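# Notes for the group talk, October 21, 2021

Slide 1. Title. Thank Yetunde Okafor for the crystals. All samples in this talk come from the Temdale growth run; the older batch is not used.

Slide 2. Motivation. Heavy-fermion compound, antiferromagnetic order at low temperature, order suppressed by pressure. The open point is whether the Fermi surface changes size where the order vanishes. Keep this to one minute. Most of the room knows it.

Slide 3. Sample quality. Residual resistivity ratio is 51 for the best piece. State the current direction (along a) before showing the curve — it was missed last time and cost us the first question.

Slide 4. Pressure cell. Piston type, lead manometer beside the sample. Chidubem Oyelaran wound the pick-up coil. Mention that pressure is read at low temperature, not at the load step.

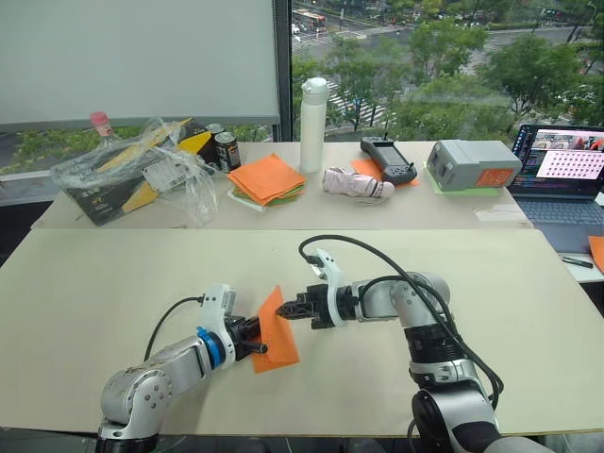
Why do we quote the Hall coefficient at 2 K and not lower? Below that the signal from the contacts drifts between field sweeps, and the odd part in field can no longer be separated cleanly.

Slide 5. Hall data. Go through the curves from low pressure to high. The slope changes smoothly up to the critical pressure, then more steeply. Do not say "jump". The width of the step is set by the pressure spacing, and we need more points before claiming anything sharper.

Slide 6. Comparison with the Shehu model. The model has one free parameter, fixed from the zero-pressure fit. Agreement is fair on the ordered side and poor above it. Leave the residuals up while talking.

Slide 7. Checks. Contacts remade on a second piece, same trend. Field reversed at every pressure. Averaging was 2000 readings per point. Heating from the current was tested by halving it; no shift seen within the noise.

Slide 8. Next steps. Magnet time at Gronddale is in February. Plan is 5 more pressures close to the critical value, then quantum oscillations if the Metska amplifier is back by then.

Spare slides: raw voltages, cell drawing, table of contact distances.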